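12 septembre 2025 - cahier d'atelier, projet Beltport (mise de table, groupe robotique 2e année)

Repris le banc après la démo. Objectif : valider la prise de la petite vaisselle sur plateau vert menthe avant d'attaquer la dépose. Marisol Esposito au poste de téléopération, moi à l'annotation.

Réglages de départ :
- caméras de poignet recalées, exposition bloquée manuellement
- hauteur d'approche 131 mm au-dessus du plan
- course des doigts limitée à 86 % de l'ouverture nominale
- script Umix, branche gouveia-prise, inchangé depuis la dernière séance

Le jeu de données contient 2 636 épisodes, dont une partie avec l'ancien recouvrement de table. Hélder Cordeiro propose de les écarter de l'entraînement. Je préfère les garder et pondérer, à trancher en réunion.

Vues poignet, doigts ouverts, plateau côté gauche puis côté droit : 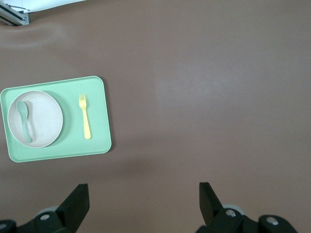
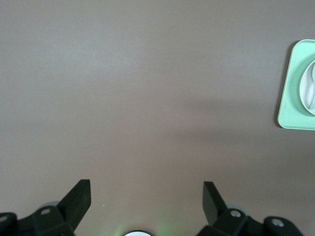

Problème principal : les couverts fins. Le point de prise calculé tombe trop près de l'extrémité du manche, et le couvert pivote dès que la pince remonte. Décalé la cible de 7 mm vers le milieu du manche. Mieux sur la fourchette, pas concluant sur la cuillère, dont le manche repose dans le creux de l'assiette - les doigts touchent le rebord avant de se refermer. Essayer une approche inclinée.

Deuxième point : la segmentation confond le blanc sur blanc. Avec bol et cuillère de même teinte, le masque fusionne les deux objets une fois sur deux. Seuil de profondeur à revoir, la couleur seule ne suffira pas.

Côté règlement Urkside, la manche éliminatoire est en janvier et autorise jusqu'à sept objets par plateau. Nous n'en avons testé que trois.

À faire :
- Hélder : export des masques ratés
- Marisol : trajectoire inclinée, d'abord en simulation
- moi : resserrer les vis des doigts, refaire le zéro de la pince, relancer la série cuillère avec le nouveau décalage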